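Order portal: pantry lines dropping off the weekly supply order
November 15, 2019
By Jeanine Smits

Reported by Emilian Văduva, Rornley office. The weekly order on the Dundano portal saves correctly, but the confirmation comes back with the tea lines missing. Coffee, sugar and paper goods are not affected. Order limit for the site is 200. 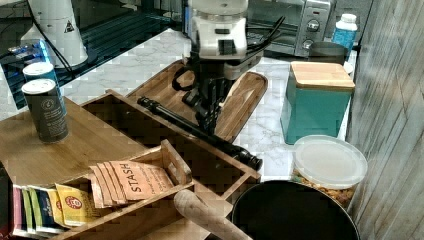

Tea is set up as a single group in the portal, with each brand listed under it as a separate line. Emilian had been ordering by brand name, and the Stash packets in the wooden box are the line he tested with. Typed in as "Stash" it saved, then vanished at confirmation. Picked from the drop-down it stayed.

Cleared the saved basket and logged in again. No change. Tried a second browser, same result.
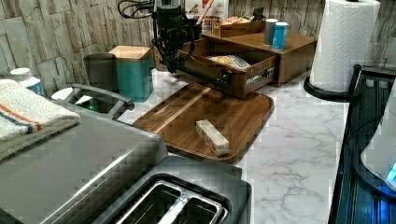 Checked the site profile next. Rornley was still on the old item list from January, and that list has no tea lines under the typed names. Moved the site to the current list and waited 20 minutes for it to refresh. Test order of 5 lines went through complete.

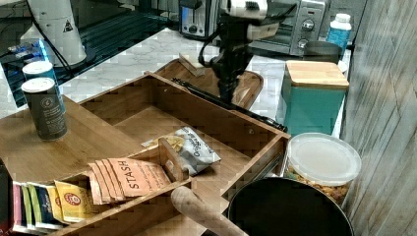
Stash tea in the front compartment of the organiser.

Emilian to place the real order on Monday and reply here if anything drops off. Ticket left open until then.

Recent tickets
Gronar printer not waking from sleep
Voicu login asks for password twice
Delivery address shows old floor
Order limit stuck at 800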